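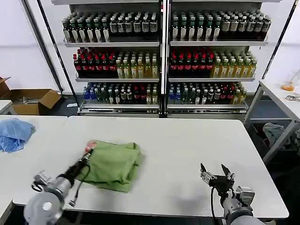 How long should I wait before letting a newly adopted adult dog meet my resident dog indoors?

Most people here wait at least three days, with walks together outside first and a gate between the dogs at home, and go longer if either one is stiff or growly.

mossybanks
Thank you for that! I should fill in the rest. We bring home a four-year-old spaniel mix from the Lokach shelter next week, 106 miles each way, and our old girl has had the house to herself since February. She's sweet but she does love her couch. Three days sounds short to me, and my sister (who has fostered for years) says two weeks, full stop.

twobeagles_wilorico
Congratulations, how exciting! I'm with your sister, I'm afraid. We rushed ours, and they had a scuffle over a water bowl on the first evening, and it took us 31 days of gates and leashes to get back to where we could all sit in one room. After a drive like that the poor dog will be worn out anyway. Let him sleep.

Yakubu Hound Mom
I'll gently disagree with the two weeks. I've done it in an afternoon with easygoing dogs, and I think a closed door can wind some of them up, with all that sniffing and whining underneath it. What I would do is walk them side by side, across the street from each other to start with, for around 20 minutes, then go in through the back yard. Pick up every toy and chew before you leave to get him.

twobeagles_wilorico
Fair enough on the door, a baby gate is kinder. But an afternoon! Yours must be saints. I'd still feed in separate rooms for a good long while.

Yakubu Hound Mom
Oh, mine always eat apart, even now. We agree on that one.

mossybanks
This is all so helpful, thank you both. We have the tall gate from Vendis that we used when she was a puppy, so I'll dig it out of the garage tonight. Does the couch count as a toy? Should I block that off too?

twobeagles_wilorico
I would, for the first week anyway. Ours argued over an armchair that neither of them had ever looked at before.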